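Pindenport Neighborhood Garden Club
Minutes, Oct 21, 2021
Taken by Kimie Nishimura (me again, the sign-up sheet for this job stayed blank!)

We got going a little late because the side door was locked and the key was in somebody's other coat. Once we were in, I read the last minutes out loud and they were approved with one fix. I had written that the Wellbridge beds would be dug over, and they're being covered, which I knew perfectly well and wrote down wrong anyway. Sorry, all.

Money. We have $3095 in the account. The water bill for the summer came to $2412, already paid and already taken out of that number, so please don't panic like I did when I first saw the two side by side. It was a dry year and the bean rows were thirsty. We talked for a good while about rain barrels. Everyone likes them, but the question is where they'd go, and the shed roof at Irngate doesn't have a gutter. I'm going to get a price on a gutter and bring it next time.

Dues. Staying at $30 for the year. There was some talk of going up to make the water bill less scary, and we voted to leave it alone until we know what the barrels will do for us. A few people still owe for this year and you know who you are (I do too, I have the list).

Bulb order. This was the fun part of the evening and it ran way over. We're ordering 80 daffodils for the strip along Kuroda Street, all one kind, a plain yellow one. I spoke up for mixing in some of the little white ones and lost the vote, and I'm fine, really. Planting will be the first dry morning we can get people together, so watch your email. Bring your own trowel and something to kneel on. The ground along there is full of gravel and it is murder on the knees.

Compost. The left bin is finished and smells lovely, like a forest floor. Take what you need but leave enough for the herb bed, please. The right bin is still cooking. Somebody has been putting whole corn cobs in it again, and they take forever to break down, so chop them up or take them home. We're also going to put a new sign on it, since the rain got the old one.

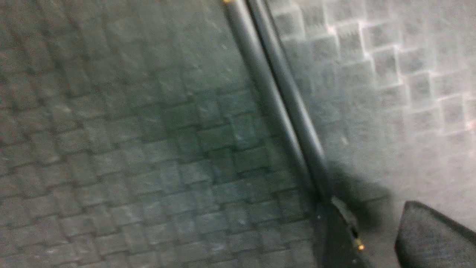
Leaves came up next, as they do every fall. We'd like all of them, bagged or loose, as long as they haven't been sprayed with anything. Pile them behind the Irngate shed and keep the path clear so the wheelbarrow can get by. Oak leaves are okay in small amounts. Walnut we'd like to skip.

Seed swap. Set for January, same as last year, exact evening to be decided. I offered to make labels. Please write down what your seeds are before you hand them to me! I grew a whole row of mystery squash this summer from an envelope that just said "good one," and it was good, but I still can't tell you what it was.

Other business. The hose at Wellbridge has a split near the tap end. I'll patch it over the weekend, and if the patch doesn't hold we'll cut that end off and put on a new fitting. There was also a question about letting the school class have a bed in spring. Everyone said yes, so I'll write to the teacher and ask how much space they want.

We wrapped up after that and finished the pumpkin bread. Whoever left the blue lidded dish, it's washed and at my house.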